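### 3.2 Floor, shelving and shared fittings

The study covered 21 shared rooms in the Mesthorpe building, each visited in the morning and again after four in the afternoon. We recorded what stood on the floor, what stood on open shelves, and which fittings people used without sitting down. Large pale tiles were the usual floor finish, and the seams gave us a ready grid for sketching where things had been put.

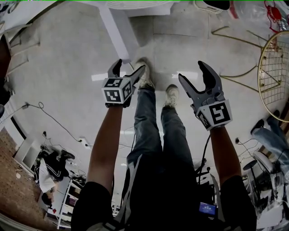 Endang Pasaribu objected that a tile grid tells us where an object stands but says little about whether it is in anyone's way, and asked for walking routes to be drawn as well. We accepted this. Routes were added to the sketches from the second round onwards, and the first round was redrawn from notes - a slow job, and the weakest part of the data.

Across both rounds we logged 880 objects, of which 242 had moved between the morning and afternoon visits. Most of the movement was close to open shelving. Square compartments without doors were filled and emptied through the day, while closed cupboards hardly changed.

Water dispensers were treated as fixed points. A dispenser with a hot and a cold tap draws short visits, and people tend to put down whatever they are carrying before filling a cup.

**Figure 2.** Water dispenser with two taps, the left one with a red handle for hot water; open white shelving and brick wall to the left.
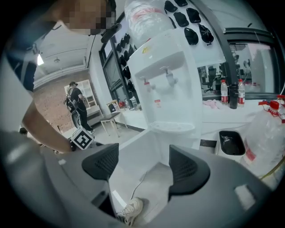 For this reason the floor within two tiles of each dispenser was coded separately. Bags left there for less than the length of a visit were not logged. Oratile Coetzee and Dwayne Abernathy coded the sketches independently, and differences were settled by going back to the room.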